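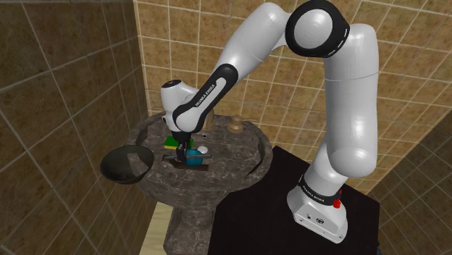
Why did we let the students work in simulation for the whole term?
Because a mistake costs them two seconds of reset, and they make many mistakes - this is how they learn.

Thank you to Soledad Zavala for the invitation. I speak for the robotics club, and also for Wolfram Meinecke, who could not travel. (Wait for slide.)

Our project is named Rultik. The task is to pick up an object from a sink in a bathroom. It sounds small. The students needed all of November to agree on what "picked up" means, and I will come back to this.

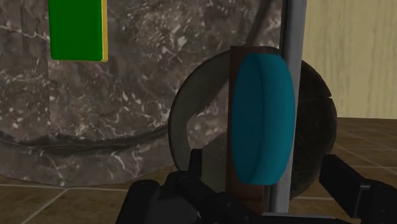 In the first week every team wrote its own grasp check. Noemí Cortés asked them to read each other's code before they ran anything. Two teams had the same error in the gripper width, and they found it on paper.

Then we started the long runs. We made 2,000 attempts. By the rule of the first week, 987 were good. By the stricter rule, where the object must stay in the fingers during the lift, it was 709. Say both numbers slowly, people like to write them down.
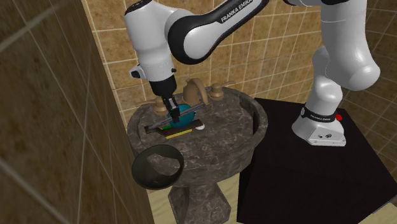
The difference between these numbers became the best lesson of the term. Itzel Ledesma's team wrote their report only about it - four pages, very clear.

Next slide: questions from the room. If there are none, ask Laurențiu Grecu to tell about the scoring script.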